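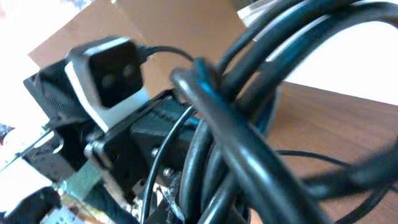 Black cable at Mollon.

Cable sorting and table care at Mollon

The February cleanup in the shared workroom at Mollon is under way, and two jobs are taking up most of it: the cables and the big table. Members who use the room in the evening should read the part about the table before their next visit.

Cables first. Almost everything we own is black, and once it has been coiled together it is hard to tell one length from the next. Auður Norðdahl has been going through it by length and by connector. Short leads go in the drawers under the window, and medium ones hang on the wall pegs. Anything over 75 feet goes on the bottom shelf of the closet, where it can be lifted out without a stepladder.

Each cable gets a label at both ends. We bought the wrap-around kind from Prakier, a box of 3000, so please don't ration them. Write the length and the month it was checked. If you use a marker, let the ink sit for a minute before you fold the clear flap over it. The first batch smeared and had to be done again.

Coil in wide loops and tie with the cloth straps. Please stop using tape. It leaves a residue that picks up dust, and Auður spent most of an afternoon with a rag and rubbing alcohol getting it off the older extension cords. Tight coils wrapped around the elbow are also out – they put a twist in the cable that never quite leaves, and the next person has to fight it across the floor. If a cable has a nick in the outer jacket, put it in the red bin by the door, even if it still works. Dorin Buzatu goes through the bin once a month and decides what can be cut down and given a new plug.

We have had questions about personal cables. They are welcome in the room, but put your name on them before the end of the month. Unmarked ones will be treated as ours and filed with the rest.

Now the table. The wood top came to us from the old Cinley reading room and has been in use here for five years. It has a reddish-brown finish and a fine, wavy grain that runs from side to side, and we would like to keep it that way. Dorin recommends a soft cloth, barely damp, wiped along the grain. No spray cleaners and no scrub pads. Crumbs and wire clippings should be brushed off with the hand brush first so they don't get dragged across the finish.

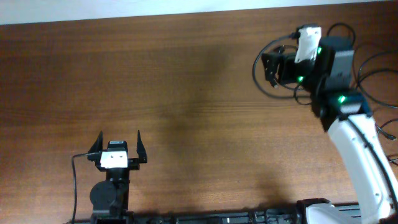

Cups go on the side counter. If you have to have a drink with you, use one of the cork coasters from Bucur, which are in the top drawer with the pencils. Cutting is done on the green mats only. The mats are kept upright behind the filing cabinet, and they should go back there, flat side to the wall, or they curl.

Dorin plans to give the top a coat of wax at the end of the cleanup. The room will close at 6 in the evening on that day and reopen the next morning. The date depends on when the wax arrives, and it will be posted on the door. Nothing should be set down on the table overnight after the coat goes on, and that includes paper, which can stick and leave print behind.

We could use a few more hands for the cable job. It is sitting-down work for the most part, and you can stay for an hour or for the whole morning. Bring reading glasses if you need them for small print, as some of the markings on the cable jackets are faint. Sign up on the sheet next to the light switch or leave a note in Auður's mailbox.

One last item: the long flat-blade screwdriver with the yellow handle has been missing from the tool rack. If it went home with you, please bring it back.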